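Barnora Loops – README

Hello, and thanks for downloading the pack. Barnora Loops is a free collection of house and techno loops, one-shots and a handful of longer stems, put together by the two of us who run the Somberg label: Kwan-ho Fang, who made most of the drums, and Woo-jin Cheon, who made most of everything else and is typing this. I know most people skip the text file and go straight for the kicks (I do it too!), but there are a few things in here that will save you some head-scratching, so please have a quick look before you start dragging things into a project.

What you get

There are 183 files in the main folder. All of them are WAV, 24-bit, 44.1 kHz, and they are sorted by what they are, with no clever names to decode:

drums/kicks – one-shots, mostly round and fairly short
drums/tops – hat and shaker loops with no kick in them
drums/full – whole drum loops, kick included
bass – loops and single notes
chords – stabs, pads and a few long organ chords
vocals – short wordless phrases sung by Kwan-ho
stems – the parts from our track Maeng, in full length

File names go type, name, tempo, key, in that order, so bass_gravel_124_Fmin.wav is a bass loop called gravel at 124 BPM in F minor. Anything without a pitch leaves the key out. A few of the chord loops wander between two keys, and for those we wrote down the one they end in. You may disagree with us about one or two of them, and you may well be right.

Tempo

Nearly all the loops sit at 124 BPM, which is where we write when left to ourselves. The Maeng stems are the exception and run at 126. You can stretch the tops quite a long way in either direction before they start to sound grainy, but the full drum loops are fussier, and I would slice those up if you want to go much slower. We made one set of dubby chord loops at 100 BPM as well, in a subfolder called slow, and they are some of my favorite things in here. Try them at half speed with far too much delay.

How it was made

The drums come from a drum machine we call Butell, after the name written inside the case when Kwan-ho bought it secondhand. It has a sticky snare trigger that sometimes fires a little late, and we left that in on the loops where it felt good. Every sound went through the same small mixer and then straight into the computer. There is a touch of desk saturation on the kicks and the bass, and no limiting on anything, so the files will probably look quiet next to other packs you own. Turn them up!

The chords were played by hand on an old electric organ and a borrowed synth. I am not a tidy player, and on the first pass we corrected all the timing, listened back the next morning and put it all back the way it was. If you quantize them yourself, start gently, perhaps at half strength, and see whether you miss the wobble once it has gone.

The vocals were recorded at home, late, with blankets over the door. You will hear some room on them and now and then a breath at the front. We trimmed the worst of it but kept the files a bit loose at both ends so you have something to fade.

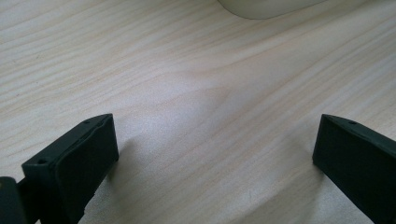 Getting started

1. Unzip the folder somewhere it can stay. Most programs remember where a sample lives and get upset if you move it later.
2. Add the folder to your sample browser, or just drag files in from the desktop.
3. Set your project to 124 BPM and drop in one of the full drum loops.
4. Add a bass loop in any key you like, then look for chords with the same key at the end of the name.
5. If the low end gets cloudy, swap the full loop for one from tops and put your own kick under it.

For the stems, line every file up at the very start of bar one. They are all the same length, with silence where a part is not playing, so you should never need to nudge anything.

What you may do with it

Use the sounds in your own music, released or not, paid or not. You don't have to ask and you don't have to credit us, though we do like hearing what people make. Remixes of Maeng are fine to share for free with "Somberg" somewhere in the title or the notes. If you would like to sell one, write to us first and we will sort something out – we have said yes every time so far.

Please don't repackage the files as your own sample pack, and please don't upload the loops on their own, with nothing added, to a content-matching service. Someone did that with our December pack and it caused weeks of bother for perfectly nice people who had used the same loop in their own tracks.

Known problems

A couple of hat loops have a tiny click at the loop point if your program does not crossfade. A fade of a few milliseconds fixes it.

The bass loop called lantern was labeled G minor in the first upload. It is in G sharp minor. The name is right in this version, but if you saved a project with the old file you will need to point it at the new one.

Stem 4 of Maeng has a low hum under the breakdown. That is the organ, and we couldn't get rid of it without making the organ sound thin. A high-pass filter at 80 Hz takes most of it out if it bothers you.

Changes

Version 1.2, 5 Jun 2026: added 46 new tops and the slow folder, fixed the lantern label, rewrote this file.
Version 1.1: replaced two broken kicks, added the vocals.
Version 1.0: first upload.

Getting in touch

The easiest way to reach us is the contact form on the Somberg page. Kwan-ho answers most of the messages and is quicker than I am. If something in the pack is broken, please give us the full file name and say which program you were using, and we'll try to put it right in the next version. And if you finish a track with any of this, do send it over, even if it's only a rough bounce. We listen to all of them, usually in the kitchen, usually too loud.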